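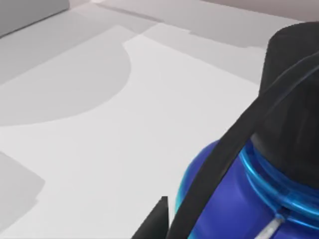

The Deltham Gripper Comparison is a test program for robot grippers, carried out mainly in computer simulation. It was started at the Deltham laboratory by the engineer Yesenia Muñoz and measures how well different two-finger grippers pick up, hold and release common household objects. Its results are used to decide which gripper designs are built and tested on a physical arm.

Background

Earlier tests at Deltham were run on a single arm with one gripper at a time. Changing the gripper took most of a morning, and results from different months were hard to compare. The simulated version allows each gripper to meet the same object, in the same place and under the same lighting. The first full round was completed in March.

Method

Each round covers 4 grippers and 32 objects. The objects include bottles, boxes, cups and hand tools. Every gripper makes 2,000 attempts, with the position of the object changed slightly between them. An attempt is scored as a success if the object is lifted clear of the table and held until the arm stops moving.

Capped bottles form a separate group. Their rounded shoulders give flat fingers little to press against, and a tall cap can block the path of the hand. The group is viewed from a simulated camera close to the gripper, so that shadows, glossy surfaces and the fingers themselves may hide part of the bottle from the controller.

Grippers and controllers

The Skevar gripper has long, narrow fingers and was designed for crowded shelves. The Prins gripper uses shorter, wider fingers with soft pads. Two further designs, both made at Deltham, are known only by their drawing numbers. All four are driven by the Turkamier controller, which sets the closing speed and stops the fingers when a force limit is reached.

Results

In the first round the Prins gripper had the highest overall score. The Skevar gripper did better on 13 of the objects, most of them thin or closely spaced. Both lost points on capped bottles, usually by touching the shoulder before the fingers had closed.

Limitations

The simulation treats all objects as rigid. Squeezing, leaking and loose caps are not modeled, and friction values are taken from bench measurements of clean, dry samples.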